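La compra se guarda sola, dicen

Cada enero alguien me anuncia que este será el año en que un robot vacíe las bolsas del supermercado. Mi cuñada, Despina Yordanov, ya le ha reservado sitio en la cocina, entre la nevera y el cubo del vidrio. Yo sigo guardando los yogures a mano.

No me burlo de la ingeniería. Doblar un trapo es dificilísimo: cambia de forma cada vez que lo tocas, y una caja de cartón se deja apretar hasta cierto punto - luego protesta. Un brazo industrial suelda puertas sin pestañear, pero dale una cesta revuelta y se lo piensa más que mi hijo ante los deberes.

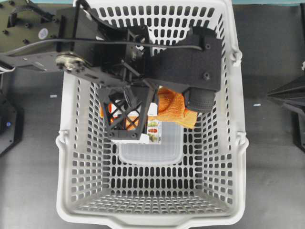 Pinza robótica sobre una cesta con una toalla naranja, una caja y un recipiente de plástico.

Farzana Hayat, que diseña almacenes para Diltex, me pide dos o tres años de paciencia. Se los concedo. Mientras tanto, que nadie tire el delantal, y que Despina me devuelva el hueco de la cocina, que ahí cabía la escoba.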